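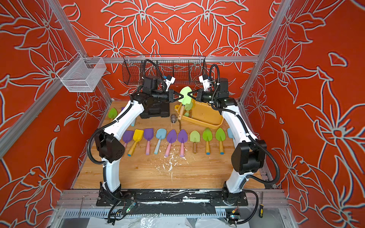
Urnby Agricultural and Horticultural Society
Minutes of the general meeting held in April
Supper room, Urnby showground
Meeting opened 7:05 p.m.

Present: Seidu Opoku (chair), Wenjie Du (secretary), section heads for sheep, beef cattle, poultry, produce and home crafts, and members as signed in the attendance book.

Apologies: Received from the horse section and from the Zosholm Young Farmers. Accepted.

1. Minutes of the previous meeting
Taken as read. One correction: the hire of the second loader was for two days, not three. Moved and carried that the minutes be adopted as corrected.

2. Matters arising
a) Wash bay drain. The grate has been replaced. The fall on the concrete is still wrong at the east end and water sits against the sheep pens. Seidu to get a price on grinding or relaying that strip.
b) Gate 2 lock. New padlock fitted. Keys are numbered and signed out through the secretary.
c) Lost ribbons. A carton of second-place ribbons from last year was found in the poultry shed. They have no year printed on them and can be used.

3. Correspondence
In: County office, asking for the temporary food stall list four weeks before the show instead of two. Zukow Fencing, new price list. Letter from an exhibitor about the judging order in the butterfat lamb class (see item 6).
Out: Thank-you letters to last year's class sponsors. Reply to Zosholm school confirming the junior garden plots.
Inward correspondence received and outward endorsed.

4. Financial report
Working account stands at $2,416 after payment of the insurance premium. Two sponsors' checks are not yet banked. The electric bill for the pavilion was higher than the same quarter last year and Wenjie has asked the company to read the meter again. Report accepted.

5. Show schedule
Draft schedule was passed around. There are 119 classes in the produce and home crafts sections, and the section heads feel some could be merged. Agreed:
- Red jam and dark jam become one class.
- Pumpkins judged by weight only. The "best shaped" class is dropped.
- Dahlias stay as they are. The steward reported good numbers there and does not want the sizes combined.
- Junior decorated vegetable stays, with the age split moved to under 8 and 8 to 12.
Entry fees unchanged. Entries in produce close at 6 p.m. the evening before the show. Late entries will be turned away this year, including from members. There was some discussion on this point. Carried, two against.
Printing: Karakaya Print quoted $185 for the schedule in black and white with a color cover. Accepted.

6. Livestock
Sheep: The exhibitor's letter asked that the butterfat lambs be judged before the breed classes, as the animals had been standing in the heat. Sheep section agreed to start with them at 8:30 a.m.
Beef: Health papers must be shown at the gate before unloading. A sheet explaining which papers are needed will go out with each entry confirmation. The section needs one more ring steward.
Poultry: 30 of the older show cages have rust on the floors and should be scrapped. The section will borrow cages from Zosholm for this year and look at buying new ones over the winter.
Alpacas: An inquiry was received about adding a class. Held over to next year, there being no pen space.

7. Grounds and pens
Zukow Fencing can supply portable panels for the cattle yards at the old price if the order is placed before the end of the month. Moved that the order go ahead. Carried. Gravel is needed at the trailer parking, roughly two loads. The beef section head will ask the quarry.
Pen setup will start at 8 a.m. on the morning two days before the show. Members are asked to bring gloves and their own post drivers if they have them.

8. Judges
Sheep, beef and poultry confirmed. Baking confirmed. Fleece judge has not answered, and Wenjie will telephone. Mileage to be paid at last year's rate.

9. General business
a) The public address speakers at the far end of the main ring could not be heard last year. Seidu to test them before the setup days.
b) Request from the home crafts section for a second long table. Approved.
c) A member asked whether dogs on leads would be allowed in the livestock lanes. No, as before. Signs to go up at both ends.
d) The tea urn leaks at the tap. To be repaired or replaced, limit $60.

Next meeting: second week of May, 7 p.m., same room. Section heads to bring final steward lists.

Meeting closed 8:50 p.m.

Minutes taken by Wenjie Du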